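4.2 Does a complete collection hold its price?

Sellers of toy cars often claim that a full set is worth more than the sum of its pieces. The claim shows up in auction notes, in price guides and in the club newsletters we read for Section 2, and it is almost never tested. Hou (the database, not the dealer network of the same name) lists 600 closed sales of small die-cast vehicles, but only 19 of these were sold as complete sets. We do not think 19 sales can carry the weight that earlier writers have put on them.

The usual argument runs as follows. A buyer who needs one last car will pay too much for it, so the owner of the finished set should be able to recover that extra money at resale. We found little sign of this. In the Asbridge sales, 11 of the sets went for less than their cars would have brought one by one, using the seller's own estimates. Those estimates may be generous, and we come back to that problem in Section 5.
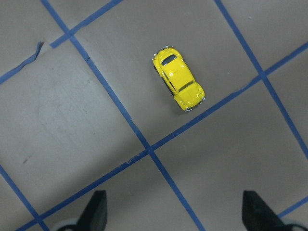 Figure 3. Yellow die-cast toy car.

Condition grading is a second weak point. The Trevudent scale asks a grader to score paint, glass, trim and wheels separately and then to add the scores, as if a flaw in one place had nothing to do with a flaw in another. Bright, glossy paint makes this harder. On a rounded body like the one in Figure 3, the highlights along the fenders and roof fall just where a grader would want to look for fine scratches, and a listing photo taken under similar light could hide a good deal. Two graders working from photos alone agreed on the paint score in fewer than half of our trials. The Stevaleck scale is simpler, with 7 steps and no separate scores, but its top two steps are worded so loosely that sellers use them as they please.

We also doubt the seasonal effect reported for December. Most of the December rise in our data comes from a single large sale, and once it is removed the monthly averages are nearly flat. Gift buying may still matter at the cheap end of the market, where sales are poorly recorded. Our data cannot settle that, and we have seen no other source that can.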